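Filed under: Home & Garden Odds and Ends | 3 comments

Print this post | E-mail to a friend

ok quick one, have to be out the door by 4 and the paint is still on my elbows.

So the hallway. Finally picked a color. After two months of little squares taped up by the coat hooks and everyone who visits being asked to vote (sorry, everyone). I wanted a gray that isn't blue. Sounds easy. Every gray in Clarnurstead is blue once you get it home, or it's purple, or it goes green when the lamp is on. My sister said just do white. I have kids and a dog, I am not doing white.

Went to Sibiya in the end, the paint place behind the old bus depot. Kagiso Ngubane was on the counter and she was so patient with me. Asked which way the hall faces (north), what the floor is (dark), and pulled out a chip from the Brillum range I'd walked past probably ten times. Sort of a mushroom. Brown in it but not beige. Number 155 if anyone wants it, they'll mix it in matte or eggshell.
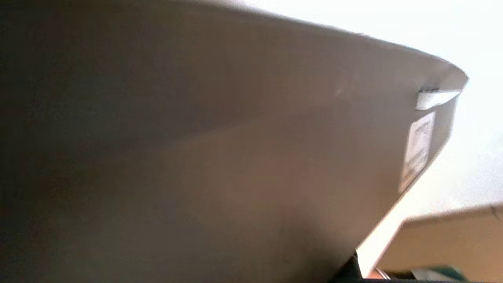
Got the matte. Know it marks. Don't care. The eggshell showed every bump in that plaster and there are a lot of bumps, whoever did the wall by the stairs was in a worse hurry than me.

Two coats so far. Cutting in along the ceiling took forever, my neck is wrecked. Did it without tape because I ran out, wobbly over the bathroom door but its high up. The baseboards still need doing and I haven't decided, same color or a bit lighter? Lighter I think. Opinions welcome, but fast, I want to get it all finished before my parents come for Festbridge.

Oh and the smell, not bad at all. Windows open one evening and it was gone. The dog has a stripe down one side, comes off with a wet rag mostly.

Will do a proper post about the stairs when theyre done. Need to find the good brush first. Think I left it soaking in the garage in January, so that's probaby a goner

Tagged: paint, hallway, gray

Contact | Copyright, all rights reserved | Back to top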